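Against the Second Box

By Andor Dobos

When a shirt arrives at my door in a cardboard box, with paper inside the box, and a plastic bag inside the paper, and a card inside the collar, I feel that somebody is trying to apologize to me for something. I want to write about this feeling, and about the plain plastic bag, which I think is treated unfairly.

I should say where I come from in this matter. I worked for 4 years in the packing room of Frade, a small shop for used clothes which sends its orders by mail. Before that I worked at Boken, where the clothes were new and the packing was, in my opinion, too much. So I have folded many shirts. My neighbor Bernardo Antunes thinks that a person who has folded so many shirts should not be allowed to write about them. Maybe he is right, but he reads my essays before I send them, so he also has some guilt.

At Boken we had a rule for men's shirts. The shirt was buttoned to the top. It was put face down on the table, a card was laid on the back, the sleeves went over the card and then the sides, and the bottom was folded up in two parts. After this there was a plastic clip at the cuff, a band under the collar, tissue paper, a bag, more tissue paper and the box. The customer received a beautiful thing. Then the customer took away the clip, the band, the card and the papers, and he had a shirt with hard lines across the chest which he must iron anyway.

I do not write this to laugh at my old employer. The people there were kind and the coffee was good. But I kept one such box at home, and it took the space of 4 shirts on the shelf, and it had arrived with one.

When I came to Frade, in February, I was shocked in the other direction. The clothes went into clear bags, softly folded, sometimes hardly folded, and the bag was pressed by hand to send out the air. I asked the manager if the customers did not complain. She showed me the letters. In one year they had sent out 200 orders with a question card inside, and 73 people had returned the card. Most of them wrote about the size, or the smell of the soap, or that the delivery was slow to Grerkunport. The wrinkles were mentioned also, I will not hide this, but not with anger. People know what cloth does.

Here I must make a difference between kinds of shirts. A white shirt for a wedding should be carried on a hanger, in a long cover, and I would never put it in a bag with other things. A thin linen shirt can go in a bag but it will need the iron. The shirt I am defending is the ordinary checked one, soft, which you wear to repair the bicycle or to visit your sister. Such a shirt has a pattern that forgives. You can bunch it, you can sit on it in the train, and when you shake it two times the checks look as they did before. To put this shirt in a hard box with tissue is like sending a potato in a jewelry case.

There is another argument that I find stronger. A clear bag is honest with the person who must find something. My mother kept the winter clothes in suitcases of brown leather, very handsome, and each autumn she opened all of them to find one sweater. I keep mine in clear bags on the top shelf of the closet. I see a piece of blue and I know what it is.

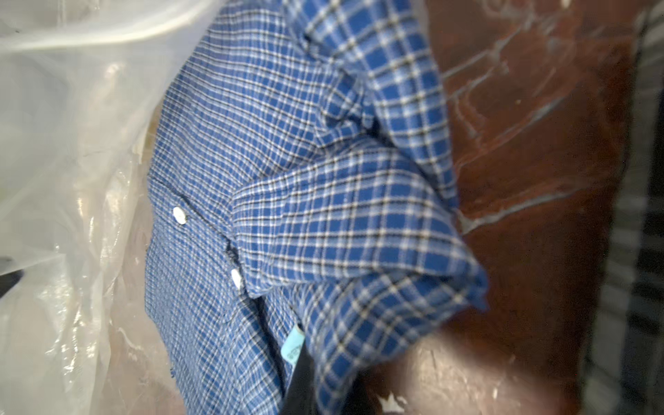 I know what the reader wants to say now, and it is a serious objection. Plastic stays in the world for a long time. We have all bought too much of it, and I would be ashamed to make an advertisement for it. My answer is that the bag should be used again until it is not possible to use it. At home I have bags which came with blankets and which have since then carried shirts, shoes, wet swimming clothes and one time a cake. The box with the tissue looks more natural, because it is paper, and so we throw it away with a clean heart on the same evening. I am not sure the clean heart is deserved.

A second objection comes from Bernardo, who stores his things in fabric cubes from Tidetti and is very content with them. He says that plastic does not let the cloth breathe. In this I agree with him in part. Clothes must be fully dry before they go in, and for a long storage I leave the top open. If your closet stands against a cold outside wall, please look inside the bags during the winter, and choose cotton bags if you find that the clothes smell closed. For travel, or for one week in the mail, I have never seen that a shirt suffered.

What I ask for is small. Let the shops offer a simple bag, perhaps one that somebody has used already, and let the customer who wants the box ask for the box. At Frade we tried this in the last months I was there. I put a question on the order form, and I expected that people would be insulted by it. A few asked for the box, for presents mostly. The others left the line empty, and we packed for them as we always did, softly, with the hand pressing out the air at the end.

Bernardo has just returned these pages with a remark on the side, that he would still prefer the cubes. I have promised to give him two bags so that he can make the comparison with his own shirts, and he has promised to return them.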